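## 4. Setting up the table, power and cables

This section covers the Tanis side table and the Plorkport power strip when they are used together in a living room. If you bought the table on its own, do steps 1 to 5 and skip the rest.

Keep the Grivum parts bag within reach. It holds the leg screws, the hex key and 2 spare floor pads.

### 4.1 Assembling the table

1. Lay a blanket on the floor and place the tabletop on it, white side down.
2. Set one leg over each group of holes. The legs must angle outward, toward the corners.
3. Start all the screws by hand before you tighten any of them.
4. Tighten each screw with the hex key until it stops. Do not use a power driver.
5. Push a floor pad onto the end of each leg, then turn the table over with a second person. Do not drag it upright on two legs.

**Note:** The table may rock slightly on an uneven floor. Loosen the screws on the high leg by half a turn, press down on the top, and tighten again.

**Caution:** Do not sit or stand on the table. The maximum load is 30 kg, spread evenly over the top.

### 4.2 Placing the table

6. Choose a spot against a wall, within reach of an outlet. The cord on the power strip is 200 cm long and must not be pulled tight.
7. Leave a gap between the table and any curtain. Fabric must not rest on the strip or on a power adapter.
8. Leave enough room to walk past without catching a foot on the legs. They spread wider at the floor than at the top, so measure at floor level.

### 4.3 Connecting the power strip

9. Switch the strip off.
10. Plug in your devices. Put large adapters at the ends so they do not cover the other sockets.
11. Plug the strip into the wall outlet and switch it on. The indicator light should come on.
12. Add up the wattage printed on your devices. The total must not go over 700 W. Heaters, irons and kettles go straight into the wall.

**Caution:** Never plug one strip into another.

### 4.4 Routing the cables

13. Sort the cables before you tie them. Power cords go on one side, signal cables on the other.
14. Tie the slack into flat loops and fasten them under the tabletop with the Dovhaniuk clips (sold separately).
15. Run any cord that has to leave the table along the base of the wall - not across the open floor.
16. Check the floor on all sides of the table and clear anything that could be stepped on.
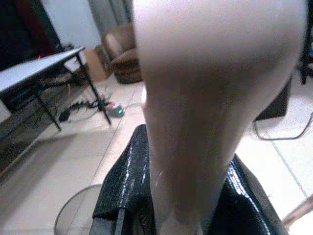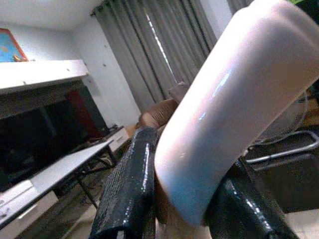 Cables should be routed again whenever the room is rearranged or a new device is added. Switch everything off and unplug the strip before you start, and label both ends of any cord you take out. Look for cords lying loose on the floor, like the black ones running out from under the table to the power strip in the first picture, and bring them back under the tabletop before you reconnect the power. If a television stands against the same wall as other furniture, pull the furniture forward far enough to see the plugs. Do not feel for them by hand. Boxes stored near the table should be moved while you work and put back only when they are clear of the strip.

### 4.5 Regular checks

- Wipe the tabletop with a damp cloth. Keep water away from the strip.
- Tighten the leg screws after the first month and then every June.
- Replace the strip if the light flickers or the casing feels hot.

Text revised 13 October 2019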